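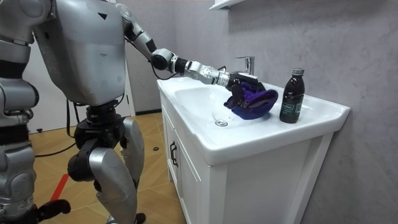
Ticket 912 - Sink wiping: policy stalls over the basin with cloth in hand
Project: Edine / bathroom tasks
Opened by: Radwa El Fassi
Status: Resolved, one follow-up open
Opened: Monday, October 10, 2022

Problem

The whole-body policy gets to the vanity, leans in, brings the cloth over the basin and then hovers. The right arm makes tiny corrections above the porcelain and never commits to the downstroke. Eventually the episode times out. The stall shows up in 12 of 20 rollouts with the July checkpoint. Same robot, same bathroom, same start pose.

Expected: cloth touches the bowl and the first stroke starts within 2 seconds of arriving over the rim.

First checks

Gripper force is fine. I replayed the finger commands from four stalled runs and they hold steady the whole time, so the policy isn't waiting on a grasp.

Wrist calibration also fine. Ran the Prudow check before and after a session and both passed.

Balance was my big suspect, because the torso is pitched well forward at this vanity and the knees are bent. I had the balance controller log every time it overrode the arm. It hardly ever does. Crossed off.

Tried a different cloth, folded flat instead of bunched. Stalls just the same.

Update 1 - it's in the demonstrations

I went back to the teleoperation data, all 2,000 episodes, and plotted hand height against time. There's a beautiful flat shelf in the curve right above the sink! The operators stop there. They bring the cloth over, pause to judge the depth of the bowl through the headset, then go down. From the policy's side the pause looks the same at every step: same pose, same view, and "stay put" is the most common answer. It learned the pause perfectly and has no way to know when the pause is over.

I was so pleased to see that plot that I printed it. It's on the door of the Benjelloun room if anyone wants a look.

Update 2 - what I changed

a) Trimmed the idle steps. Any stretch where the hand moves less than a few millimeters gets squeezed down to a short fixed length. Contact segments are left alone, since slow pressing is real work and we want to keep it.

b) Longer action chunks. The policy now predicts far enough ahead that a chunk started over the rim nearly always includes the beginning of the downstroke.

c) Tried adding a short history of past hand positions as input. Took it out again. It made the stall worse, and the policy started copying its own last move.

Retrained on the Fastton machine overnight with (a) and (b) together.

Update 3 - result

Stalls are down to 1 in 20 rollouts. That one got going again by itself, but too late to meet the limit, so I'm counting it as a stall. The approach to the vanity looks unchanged, and the strokes are smoother than before, which I did not expect and am very happy about.

Trimming alone gave 5 stalls in 20, and longer chunks alone gave 8 in 20. Small numbers, so please don't quote the gap between those two as a finding - the drop from the original is the part I'd stand behind.

Side effect: with longer chunks the arm reacts later if the cloth catches on the drain. I lowered the contact force limit for now.

Follow-up (open)

Rerun with objects moved to other spots on the sink rim. A long chunk aimed at the wrong place is a good way to knock over a glass bottle. Will start with empty plastic ones.

Closing the main issue. The trimming script is in the shared tools folder, and the threshold is set at the top of the file.

Related tickets
Cloth slips from fingers during long strokes
Headset depth hard to judge over white surfaces
Edine: knee actuator warm after repeated leaning
Prudow check fails after gripper swap
Fastton queue: overnight jobs restart twice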